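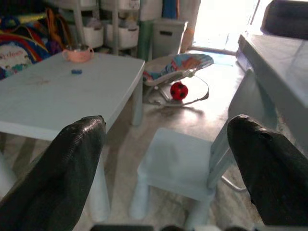

The House in Clillcombe

Octavian Radu took the morning bus out of Dumholm with one bag and a folder. He had told his sister he would sell their mother's house by the end of the month, and he had told his boss the same thing, and by now he was tired of saying it.

The bus ran along the river and then climbed. At Grikemmont everyone got off but him and a woman with a box of seedlings in her lap. She asked where he was going. He said Clillcombe. She said it had rained there for 5 days and the lower road was closed, so he would have to walk from the church.

He walked from the church. It took him 30 minutes because he stopped twice to change hands with the bag.

His cousin Ghumman had been renting the house for three years. Her real name was Elena, but she had married into the Ghumman family and in the village people used that name as if she had never had another. She opened the door before he knocked.

"You're thin," she said. "Did you eat on the bus?"

"No."

"Then come in and eat."

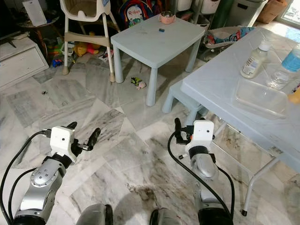 The front room, marble floor.

He had forgotten how cold the floor was. His mother had paid 4000 for it the year the factory gave out back wages, and his father had not spoken to her until Easter. Octavian had been nine. He remembered the men carrying the crates up from the road, and his mother walking on the finished part in her socks.

Ghumman gave him soup and bread. She didn't ask about the folder, which he had put on the chair next to him. She talked about the rain and the bus and a neighbor's roof. Her children were at school until noon.

"The man from the bank came in June," she said when he was done. "He measured the rooms. I held the other end of the tape."

"I should have called you first."

"Yes."

He turned his spoon over. Outside a truck went by slowly, and they both waited for it to get past the corner.

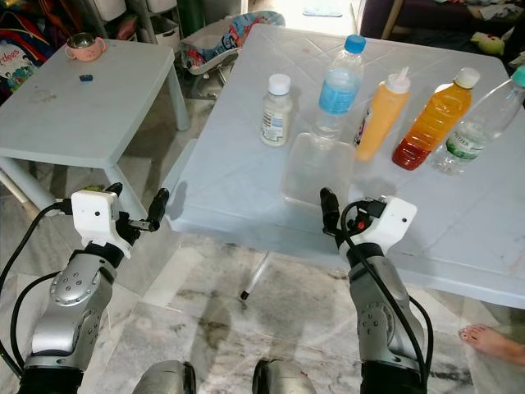

"I have a buyer," he said. "He wants it empty by winter. He's a decent man, I think. He has a shop in Dumholm and wants somewhere to keep his stock."

"He wants it for boxes."

"For stock."

She got up and rinsed the bowls. He could see she was working something out, and he knew better than to talk while she did. Their grandmother had been the same. You could ask her a question at breakfast and get the answer at supper.

"What would he pay?" she said.

He told her. She dried her hands and told him what she could pay, and how long it would take her, and what she could put down now. It was less. It would take years. She had written it on the back of an envelope, and she went and got the envelope from behind the clock and set it on top of his folder.

He looked at the numbers for some time. Then he asked if the bus still went back at four. She said it did, but not from the church, not with the road closed.

"Stay the night," she said. "Call your sister in the morning."

He took off his shoes and put them by the door — his mother's place for shoes — and went to see if the phone worked.
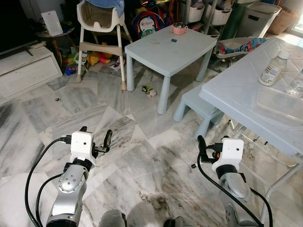
Comments

Marisol: I wanted to know what the sister said, but I think he already made up his mind when he took off his shoes.

Dov: The envelope behind the clock got me. My aunt kept her whole life back there.

Petra H.: Is there going to be a second part? I'd read one from Ghumman's side.

Dov: Same here. She must have had that envelope ready since the man with the tape.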